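時効という言葉について考えること

私は日本に来て長くなりましたが、法律の日本語は今でも辞書を引きながら読みます。その中で、いちばん長く考えた言葉は「時効」です。時が効く、と書きます。薬のようで、少し不思議な言葉だと思いました。

八月に、サークコム(Sarkcombe)の施設の記録が公開されました。この町の収容施設では、昔、裁判を受けないで閉じ込められた人たちがいました。公開された名簿には164人の名前があります。そのうち何人が生きて家に帰ったのか、記録からは分かりません。公開まで30年待った家族もいると読みました。

記録を調べたシディキ(Siddiqui)報告書は、責任のある立場の人を何人か挙げています。しかし、起訴は難しいというのが検察の考えです。理由の一つは時効で、もう一つは、その人たちがすでに外国に住んでいることです。引き渡しの条約がなければ、書類を送っても返事が来ないまま何年も過ぎます。

私はこの検察の説明を、間違いだとは言えません。時効には意味があります。証人の記憶は薄くなりますし、古い証拠で人を裁くことは危険です。無実の人が、何十年も前の一日について、どこにいたかを証明できるでしょうか。私にはできないと思います。先週の昼に何を食べたかも、すぐには答えられません。

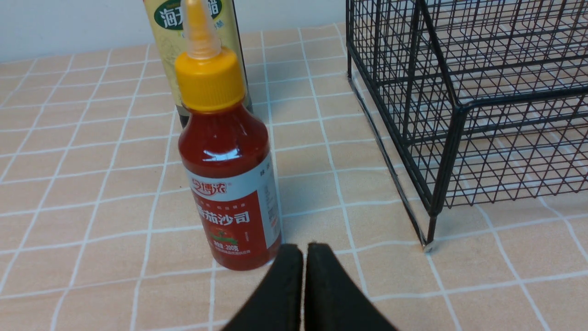
けれども、国が人を隠した事件では、事情が違うのではないでしょうか。普通の事件では、時間は自然に過ぎます。この事件では、記録を持っていた役所が、記録を出さないことで時間を過ぎさせました。証拠が古くなった責任は、待っていた家族にはありません。隠した側がその時間から利益を受けることは、私には公平に見えません。

反対の意見も読みました。グレノウ(Grenow)の新聞の社説は、老人を裁判所に連れてきて何になるのか、と書いていました。もう十分に昔の話であり、町は前を向くべきだ、という内容でした。この気持ちも少し分かります。小さい町では、名簿の人の孫と、看守の孫が同じ学校に通っています。裁判が始まれば、食事の席でも話しにくいことが増えるでしょう。

ただ、社説は「町」という言葉を簡単に使いすぎていると思います。前を向きたい人と、まだ骨の場所を知らない人が、同じ町に住んでいます。後の人に対して、もう昔だと言う権利は、新聞にはないはずです。

では何ができるか。刑罰が無理でも、事実を認める手続きは作れます。たとえば、裁判官が証言を聞き、判決の代わりに認定書を残す方法です。被告がいない場で罪を決めることには私も反対ですが、誰がどこに運ばれ、どの命令書に誰が署名したかは、罪と分けて書くことができます。費用の問題はあります。しかし、施設の跡地を売るための調査にはすでに予算が付いたそうですから、お金が全然ないわけではないでしょう。

日野(Hino)の図書館で、この話を小さな読書会でしたとき、「2000年より前のことは、若い人には教科書の話です」と言われました。私はその場でうまく答えられませんでした。帰りのバスで、教科書に書いてあるならまだよい、と思いました。サークコムのことは、まだどの教科書にも見つけていません。

認定書の案は、次の議会で話し合われる予定です。傍聴は誰でも申し込めるそうなので、私も申し込むつもりです。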